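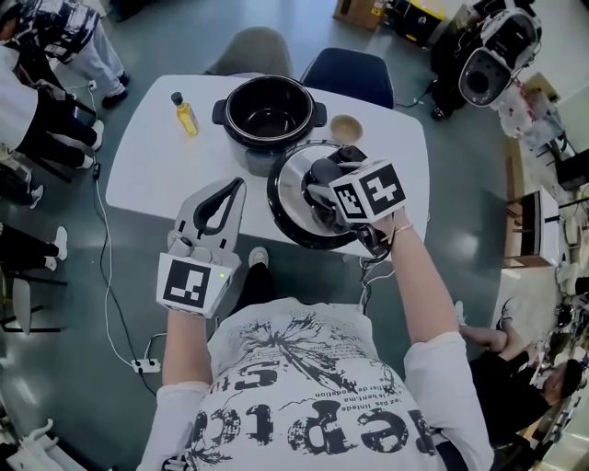 Sandamali Pathirana, data collection lead, Corkov

Home Topics Ask Members Log in

February - posted by Sandamali Pathirana in Robot Learning

How many lid examples before we change the objects?

We are gathering demonstrations for a kitchen task with hand-held grippers. The person has the gripper in the left hand and the lid of the pressure cooker in the right hand, and there is a marker cube fixed on the lid so we can follow its pose. The cooker, the oil bottle and the small bowl stay on the table in every episode.

We have now 600 episodes of this one task. The policy does well on our own table but when we turn the cooker a little, it reaches to the wrong side. My plan was to continue until 2,000 and then train again. Is it better to stop and vary the setup already? Also, does the cube on the lid make a problem later, when the lid has no cube?

Dilek Bozkurt
I would stop now. We made 1,000 episodes with one pot at Elell and the last half gave us almost nothing. Turn the cooker, move the bottle to the other side, change the person. Write the start position in the episode notes, otherwise you cannot sort them afterwards.

For the cube - yes, it can be a problem if the camera images go into the training. The network likes a high-contrast pattern very much. Record a part of the set without it, even if you lose the lid pose for those, and keep this part for testing. If you train only from poses it does not matter.

Doğukan Altıntaş
more data always helps, just continue

Anneli Savolainen
I agree with Dilek about the start positions. Please check also the gripper markers. We had to throw away 29 episodes because the sleeve was covering the marker when the arm turned, and we noticed it only on Tuesday when everything was already labelled.

Recent in Robot Learning
Syncing two grippers with one clock
Erdem calibration board, which size to print?
Naming episodes when the task changes
Skekance export stops at the last file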